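Quarterly progress report to the Arnaud fund
Biltetetti two-arm tableware project
Prepared by Balakrishnan Ramasamy, project lead
Period covered: January to March

Summary

The main event of the quarter was the open day in March, which was listed in the grant plan as our public demonstration. It took place at the Stornivness workshop and ran from 10 a.m. to 4 p.m. We had 449 visitors by the door count, against a target of 300. The arms ran for most of the day with one longer stop, described below. Spending is within the approved budget and we are not asking for any changes to it.

Preparation

We moved the two-arm cell to Stornivness nine days before the opening. Setup took longer than planned. One of the aluminum uprights had been bent in transport and had to be replaced, and the cable runs to the left arm had to be redone because the connectors were not seating well. Biketance lent us a power supply while ours was being checked. It has been returned.

The object set was the same one we use in daily work: plates, trays, cups, a wire plate stand and a plastic basket. We considered buying new items for the public and decided against it. The control settings were tuned on the old ones, and we wanted visitors to see what we see on a normal working day.

Demonstration program

There were two demonstrations, alternating every half hour. The first was placing plates upright in the stand. The second was handling a large flat tray, where the tray has to be brought up on its edge and kept there while the grip is adjusted. The second one is slower and we expected people to lose interest. In practice more of them stayed for it, and most of the technical questions came from that group.

Visitors stood behind a low barrier on one side of the cell. A monitor next to the barrier showed the view from one of the wrist cameras, so that people at the back could follow what the grippers were doing. 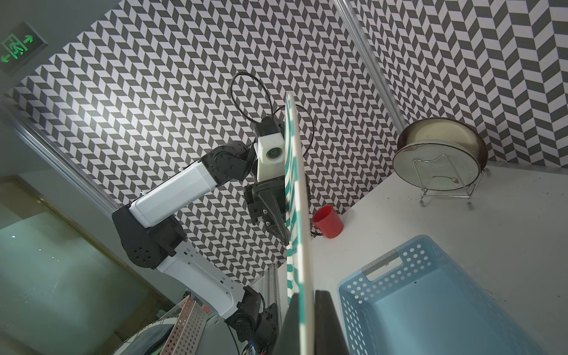
The tray work is also where we have made the most progress since the last report. In the autumn the arms dropped or lost alignment on the tray often enough that we did not want to show it in public. Two changes helped. We lowered the closing speed of the grippers, and we added a short pause after first contact so that the controller can settle before the next move. Before the open day we ran 200 tray trials in this configuration, and the results were steady enough for us to put it in the program. The full trial log will be sent separately with the technical annex.

Plate placement did not change much in the quarter. It works well when the plate starts in a known position and less well when it does not. We told visitors this when they asked.

Problems on the day

Shortly after 1 p.m. one arm stopped with an overheating warning on its lowest joint. We shut the cell down, let it cool and restarted after roughly 40 minutes. During the break two of us took questions at the barrier and showed a spare gripper that people could open and close by hand. The rest of the program went ahead on schedule. The cause seems to be long running without rest periods, which we do not do in normal work. For any later event we will build in a break every two hours.

The sound in the hall was poor. Several people told us they could not hear the commentary — we had one small speaker and it was not enough. We would rent a better one next time.

Feedback

We left paper cards at the exit. The most common comment was that the arms were slower than people had imagined. The second was a request for more signs explaining what each arm was trying to do. A teacher from a nearby school asked whether a class could visit outside the open day, and we have agreed to this in principle. Two people who work in commercial kitchens gave us useful notes on how trays are stacked and stored, and we have added these to the task list.

Some children's questions were harder to answer than the adults' ones. One asked how the arm knows it is holding something, and the explanation took most of a break.

Budget

Transport and the replacement upright came in slightly over the event line. Printing came in under it, and the two balance out. Receipts are attached to the financial form.

Next quarter

We will continue with the tray task and start on trials where the tray begins in a random position. The joint that overheated will be inspected and its cooling checked. The cell stays at Stornivness until the end of April, then goes back to our own lab. The school visit will be held before the move if the dates can be arranged — I will confirm this by e-mail once the school has replied.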